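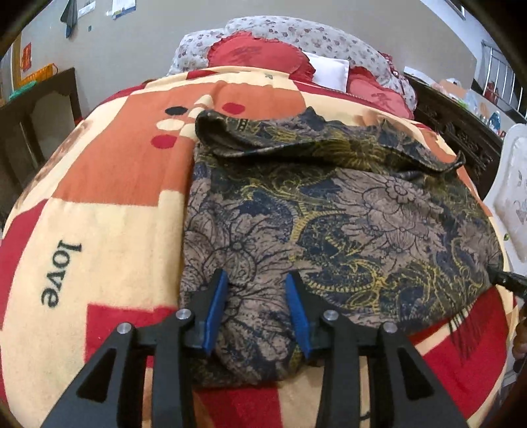

Short film submissions: is the Dritville fee worth it?

reelmoth
So my 11 minute short is finally locked (yay!) and I'm trying to decide where the money goes. Dritville wants 50 bucks for the regular deadline, and that's more than I spent on food for the whole shoot. Has anyone here played there? I keep hearing it's a great room but I don't know if that means great for filmmakers or great for the people selling the beer.

kirnum_kid
Played there two years back with a doc short. Loved it. Full house, people stayed for the Q&A, and a programmer from another fest came up to me after and asked for a screener. I'd pay it again.

Ahuja545
Gonna disagree. They took in a ton of shorts the year I went and stuck mine in a 10 a.m. block in the side room with the bad speaker. My lead drove in for it and we watched it with her mom and the projectionist. For 50 dollars I want at least a reply to my emails.

kirnum_kid
The side room got new sound last January, fwiw. And morning blocks are rough anywhere.

Ahuja545
Sure, but they don't charge less for the morning block.

reelmoth
Ha, fair. What would you do with the money, then?

Ahuja545
Microcinemas. Rent a bar back room, split it with two other filmmakers, put up flyers. I did one for 200 total and more people saw my film that night than in a year of festivals.

fennagoossens
Fenna Goossens here, I used to screen submissions for a smaller fest (Fernent, it's gone now). Couple of things. Ask for a waiver! Write a short polite email before the deadline and say it's self funded. We gave out plenty and hardly anyone asked. Also, cut your opening credits. I watched so many shorts where the first minute and a half was names over a drone shot, and by then I was already grumpy.

kirnum_kid
Ouch, mine had a drone shot.

fennagoossens
They all had a drone shot :)

reelmoth
Ok, no drone but I do have a long title sequence my brother animated, so that's going to be a fun phone call. Sending the waiver email tonight. If they say no I'll look into the bar idea. Ahuja545, did you bring your own projector or did the place have one?

Ahuja545
Borrowed one. Bring a long extension cord and test your file there in the afternoon.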